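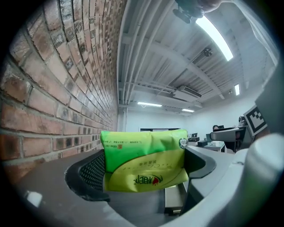
Green tissues, upside down. Brick wall side of the office.

Still September, still sneezing. Got in before the coffee was on and went straight to the supply shelf, which was a mess again. Napkins in with the printer paper, tape everywhere, one lonely glove. Gave it 30 minutes and it took the whole morning nearly.

Tissues first. I like the green packs, the lime ones going to a paler yellow-green at the bottom, little red leaf thing by the logo. Soft pack so they squash into any gap. Can't read the Chinese on them but I know the color from across the room and thats all I need. Put 2 in my desk drawer. Not sorry.

The Dokia order came up short. Supposed to be 40 packs for the kitchen and the front desk together, got maybe half a box and a slip saying the rest ships from Palma. Emailed. No answer by lunch. Emailed agian.

Bricks are shedding that whitish stuff. Wiped the nearest ones with a damp rag, came off on the rag, will be back in a week I bet. Still my favorite wall in the place. The old Helska office was all beige panels and hummed.

Lunch at 1, soup, too salty. Then the trash bags, then the paper towels. Moved the towels down a shelf so people quit climbing on the chair. Labels half done, marker died at "batteries."

To do: new marker. Call Ovari re the shelf brackets. Chase Dokia. Pay back the 600 from petty cash before I forget again. Allergy pills!!

Nose is raw. One of my desk packs is gone already. Bed.

Back to top | Contact | © All entries by the author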